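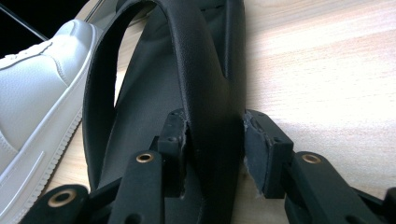

The hand-held gripper closed on a piece of black leatherette, with a white trainer beside it.

Leopold Leitner has a habit of picking things up while he talks. In the hour I spend with him it is a bicycle bell, then a sponge, then a scrap of black leatherette with a frayed edge that he bends back and forth as if it might tell him something.

"I love this one," he says. "It's a horrible thing to hold! It's shiny on one side, furry on the other, it springs back when you squeeze it and then it doesn't. If you want to teach a machine about grip, you could do a lot worse."

Teaching a machine about grip is what Leitner and his colleague Beca Lougher do at Zasora, where they lead a project called Muvari. They want a robot to learn how to handle soft and awkward objects by studying examples of people doing it. The people don't use their bare hands, though. They use a gripper on a handle, with a camera looking down at the jaws, so that whatever the person does is recorded from the point of view a robot would have.

"You squeeze, the jaws close, you lift, you put it down, and there's your example," says Lougher. "Then you do it again a bit differently. My mum had a go on her visit in October and was better than me within ten minutes, which I'm still cross about."

The Muvari collection now holds 1,974 examples, of which 1,125 involve leather, fabric or something pretending to be one of them. Shoes come up a lot. Lougher says a shoe is a brilliant teacher: the sole is stiff, the tongue is floppy, the laces go wherever they like, and there are at least a dozen sensible places to take hold of it.

I ask how they decide what goes on the table. Leitner laughs and looks at Lougher.

"We had a list at the start," she says. "A very tidy list, all boxes and bottles. The robot learned boxes and bottles beautifully and then we gave it a glove and it just pinched the air next to it, over and over. So the list went, and now we bring in whatever's lying about at home."

Torn and worn things are especially welcome. A clean edge is easy to see, Leitner explains, but where a surface has started to peel, the colour changes and the outline goes fuzzy, and an early version of the system would treat a bit of loose backing as a separate object and try to pick that up instead. They went back and recorded 224 examples using nothing but damaged pieces.

"It was a Sunday and I had the radio on and I was perfectly happy," he says. "People assume it must be dull. But you start to notice your own hands! I always come in from the left. I had no idea. Beca tips the gripper before she closes it, every single time, and I never do."

Those differences matter to them. If every example came from one person, the robot would pick up that person's habits along with the skill, so the two of them swap over often and rope in friends when they can. Failed grabs are kept too, in a folder of their own, and Lougher is keen to find out how much the system can get from those.

The gripper itself was put together by Aigner, a small workshop that also looks after the repairs. Lougher would like the next version to be lighter. "After an afternoon with it you can feel every gram. I've got one enormous forearm now."

What comes next is a trial the pair call Skumerham, after a village in a story Leitner's grandfather used to tell. The robot will be given a pile of mixed clothes and footwear and asked to sort it into 2 crates. It hasn't seen any of the things in the pile, and neither has Leitner, who has asked Lougher to choose them in secret.

"She's going to put something awful in there," he says, delighted.

"I've already bought it," says Lougher.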